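Grenholm Household Advisory Service
Home Maintenance Notes

Caring for Cabinet Doors, Drawer Fronts and Painted Shelving

Updated Oct 22, 2022

Painted cabinets and shelves receive more handling than almost any other surface in the home. Doors are opened with damp hands, shelves are loaded past their intended weight, and knobs are pulled at an angle several times a day. Most of the damage reported to the Service is gradual, and most of it can be corrected with a screwdriver, a mild cleaner and an hour of patience. The notes below apply to kitchen, laundry and workshop units with a painted, plastic-coated or wood finish. They do not apply to antique furniture, which should be referred to a conservator.

Routine cleaning

Dust the surface before any liquid is applied. Grit that is left in place will be dragged across the finish by the cloth and will leave fine scratches, most noticeable on dark and high-gloss paint. A soft brush attachment on the vacuum cleaner is suitable for ledges and for the recessed panels of framed doors.

Wash with warm water and a small amount of dish soap. Wring the cloth until it no longer drips. Begin at the bottom of the door and work upward, so that dirty water does not run down over a dry surface and leave streaks. Rinse with a second cloth and dry at once, paying attention to the lower edge of each door and to the joints of the frame.

Grease near the stove may require a second washing. Do not move directly to a stronger product. Lay a warm, damp cloth over the affected area for a few minutes to soften the film, then wash again. Baking soda may be used on plain white paint if it is mixed to a thin paste and applied with light pressure, but it will dull a glossy finish and should be tested inside the door first.

The following should be kept away from painted cabinets: scouring pads, powdered cleansers, undiluted vinegar, nail polish remover, and melamine sponges on any finish other than flat white.

Knobs and pulls

A loose knob should be attended to promptly. Once the screw has play in its hole, each pull enlarges the hole a little more, and the paint around the base begins to crack. Open the door, hold the knob still from the front and turn the screw clockwise from the back with a hand screwdriver. Power drivers are not recommended for this work, as they can crush the panel or strip the thread inside the knob in a single turn.

If the knob loosens again within a few weeks, remove it entirely and examine the screw. A screw that is too long will bottom out in the knob before it draws the two parts together. A thin washer under the screw head will usually take up the difference. If the screw is the correct length, place one drop of removable thread-locking compound on the thread and leave it to set overnight before the door is used.

Where the hole in the door has become oversized, fill it with two-part wood filler, allow it to harden fully and drill again from the front face with a scrap of wood clamped behind. Knobs with a wide base will hide a slightly ragged hole. Narrow ones will not.

Rounded knobs should be cleaned around the base with a cotton swab. Hand oils and kitchen grease collect in this joint and form a brown ring that is often mistaken for worn paint.

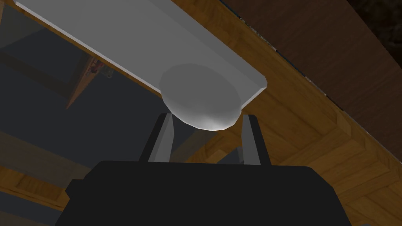
A reader in Evside writes that the thread-locking compound held well on her kitchen doors but that she could not remove two of the knobs when the time came to repaint, and she asks that the notes be clearer about which strength to buy. She adds that warming the screw head with the tip of a soldering iron for a short while finally released them, at the cost of a small scorch mark on the inside of one door.

The Service accepts the correction. Thread-locking compounds are sold in several strengths, and only the low-strength grade, labeled for small screws and removable by hand tools, is suitable for cabinet hardware. The higher grades are made for machinery. Heat is effective on a seized screw but should be a last resort on any painted door. Before applying it, place a metal washer around the screw head to shield the finish, and keep a damp cloth within reach. Heat should not be used on plastic knobs.

Hinges and alignment

Doors that rub against one another or hang unevenly are seldom warped. In most cases the hinge screws have worked loose. Tighten every screw on the cabinet side and on the door side before making any adjustment, then close the door and look at the gap again.

Concealed hinges normally have an adjusting screw for side-to-side movement and another for depth. Turn one screw at a time, by no more than half a turn, and close the door after each change. It is helpful to note the direction of each turn on a piece of masking tape so that the work can be reversed. Height is commonly adjusted at the mounting plate, and a second person should support the door while those screws are loose.

A hinge screw that spins without gripping can be secured by packing the hole. Dip wooden toothpicks in wood glue, press them into the hole until it is full, and trim them flush when the glue is dry. Drive the original screw back into the packed hole by hand.

Squeaking hinges should be wiped clean and given a very small amount of dry silicone lubricant. Cooking oil turns sticky and attracts dust.

Shelves and shelf edges

Shelves sag when weight is placed at the center of a long span for months at a time. Heavy items such as mixers, canned goods and stacks of plates belong at the ends, close to the supports. A shelf that has already bowed can often be turned over, provided that its underside is finished and the support holes allow it. Empty the shelf and let it rest in its new position for a day before reloading.

The front edge of a painted shelf will chip before any other part. Small chips can be touched up in the following manner:

Wash and dry the edge.
Rub the chip lightly with fine sandpaper until its border can no longer be felt with a fingertip.
Wipe away the dust.
Apply primer to the bare spot with a small artist's brush and allow it to dry.
Apply two thin coats of matching paint, with the drying time stated on the can between them.

Freshly painted shelves feel dry long before they are hard. Items set down too soon will stick and pull the paint away when they are lifted. The Service advises leaving shelves empty for a full week after painting, or longer in cool or humid weather. Shelf liners should be left off for a further two weeks.

Drawers

A drawer that drags should be emptied, removed and inspected along both runners. Crumbs, string and hardened grease are the usual causes. Wooden runners may be rubbed with a plain white candle or a block of paraffin. Metal runners should be wiped with a dry cloth and, if they contain ball bearings, given a little dry lubricant. Never force a drawer past its stop, as the catch is frequently plastic and replacements for older models can be difficult to obtain.

When drawer fronts have separate knobs at left and right, both should be used. Pulling from one side twists the box and will in time open the corner joints.

Moisture

Steam is harmful to all cabinet finishes. Kettles, rice cookers and slow cookers should be moved forward on the counter, clear of the cabinets overhead, before they are switched on. Dish towels should not be hung over the top of a cabinet door. The underside of a wall cabinet above a dishwasher or coffee maker should be inspected each April, and any blistered paint scraped, dried, primed and repainted before the panel beneath begins to swell.

Panels that have swollen cannot be returned to their original thickness. If the swelling is slight, sanding and sealing will slow its progress. If the surface has lifted or the core is crumbling, the panel should be replaced.

Keeping records

Households are encouraged to keep one labeled envelope for each set of cabinets, containing a spare knob, a spare hinge, several screws and a card painted with the current color. Write the paint name, sheen and date of purchase on the back of the card. The envelope may be taped inside the cabinet above the refrigerator, where it is unlikely to be disturbed.

Related notes available from the Service: Leaflet 37, Removing Candle Wax and Adhesive Residue. Leaflet 131, Choosing Screws for Household Repairs.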